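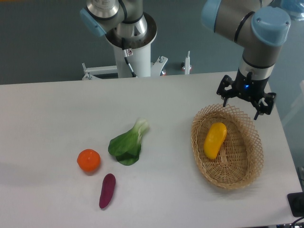

Veg baskets are back in Bromondale, and you can choose what goes in yours

By Gwawr Pritchard

Good news if you missed out in the spring (I did, and I sulked for a fortnight): the pick-your-own veg baskets have started again at the old Gernent showroom on Station Road, and this time they're running right through to the end of October.

I went down at half past eight in the morning for the first one, thinking I'd have the place to myself. There were already people up the steps and out past the bike racks! Glenys Yorath was on the door with her list, telling everybody there was plenty and to stop pushing, in the same voice she used on us when she ran the school dinners.

If you've not done it before, it works like this. You pay £9 for a full basket or £7 for what they're calling a small one, though it's the same basket and you just don't fill it as high. You go up to the white table, you look at what's been put out, and you choose. When the things on the table have gone, more come through from the back. That's the big change from last time, when the baskets came ready packed and you got what you were given. I'm told that last year one household in Gernent Close got celeriac four weeks running and wrote a letter.

The baskets themselves are the woven sort and you don't get to keep them, so please don't wander off with one. Bring your own bag, tip everything in at the end and hand the basket back. Zeeshan Sial, who grows most of what's on offer up at Vallus, lost so many in the spring that he was packing the last few orders in washing-up bowls. He was very good-natured about it when I spoke to him, but he did mention it twice.

Zeeshan took on the Vallus ground three years ago after a long stretch of driving for Economou, the wholesalers, and he says it was the driving that gave him the idea. "I was taking veg out of this valley at four in the morning and bringing other veg back into it at teatime," he told me. "Some weeks I'd swear it was the same cabbage." He now supplies the baskets, two pubs and the Economou shop in town, so there are no hard feelings there, and his old boss was in the queue just behind me.

I asked how he decides what goes out on the table and got a longer answer than I'd bargained for. He doesn't like to put too much out at once. People get flustered by a big heap, he says, and grab at the top of it and things get bruised. With a few items and a bit of space between them, they slow down and pick up the one they want. I can report that I slowed down to such an extent that the woman behind me asked if I was all right.

There is a proper way to pack, by the way, and Sioned Lougher will tell you about it whether you ask or not. Sioned had the fruit and veg shop on the corner until it became the phone place, and she has come back for this two mornings a month. Heavy and hard at the bottom. Anything with a thin skin goes in last and doesn't get leaned on. Leaves go down the side, never flat underneath, and if you've got onions, keep them well away from your potatoes once you're home. She unpacked my basket and did it again from scratch. I'd have been offended, but it took up half the room when she'd finished and I got a whole extra cauliflower in.

Now, money, as I know somebody will ask. The spring run took just over £4,000, and after the growers had been paid and the lights and heating were covered there was enough left to put a new sink in the back room, so the veg can be rinsed on site. (The old sink had one tap and a temper.) The hope is that this run will pay for shelving. Nothing is going on posters, and having seen the last lot of posters I think that's wise.

There's a recipe sheet too, which I nearly walked straight past. It's on the windowsill by the door, a fresh one each time, and it's put together by Þórey Hjaltested, who moved to Bromondale from Akureyri and teaches the evening cookery class at the school. Her rule is that every recipe has to use at least three things from that morning's table and nothing you'd have to drive to town for. The first one is a baked root vegetable thing with a mustardy crumb on top. I made it that same night and my husband, who claims not to like swede, had seconds and then asked me what was in it. I said parsnip. He doesn't read this page so I think I'm safe.

Þórey would like it known that she wants recipes back as well, especially anything that uses up a marrow. She's had eight suggestions so far and five of them were soup. If your nan did something clever with a marrow, write it down and leave it in the tin next to the sheets. She isn't fussy about handwriting, but please say what size of dish, as one of the soups would have filled a bath.

A few odds and ends I was asked to pass on:

Cash is easiest. The card reader works if you stand near the front window with it, and Glenys would sooner not spend the morning near the front window.

If you can't get there, you can put your name down for somebody to choose for you. Tell them what you won't eat. They'd much prefer to know than have it go in your compost.

Prams are fine, there's a ramp round the side. It's signed for deliveries but ignore that.

Dogs outside, please. There's a ring on the wall by the steps, and a bowl of water if it's warm.

Doors open at nine and the last basket goes at one, or earlier if the veg has gone. On that first morning it had all gone by twenty past twelve, and there was one chap left standing there with a single beetroot. He was let off paying. He told me he'd be roasting it.

They're also after growers with a bit extra. It doesn't have to be a field's worth. If you've got a plum tree that's gone mad or more runner beans than your family can face, have a word with Zeeshan before opening time and he'll either buy them off you or swap you for something. My neighbour swapped a carrier bag of apples for two squashes and she's been quite unbearable. The only thing he's turning down is courgettes. He has enough courgettes. He asked me to put that in, and then as I was leaving he came out to the steps to make sure I'd written it down.

The next one is a fortnight after the first, same hours, and every other week from then on. The dates are up in the Gernent window and in the post office. I'll be there by quarter to nine with a bigger bag, and if you get to the cauliflowers before I do, leave me one.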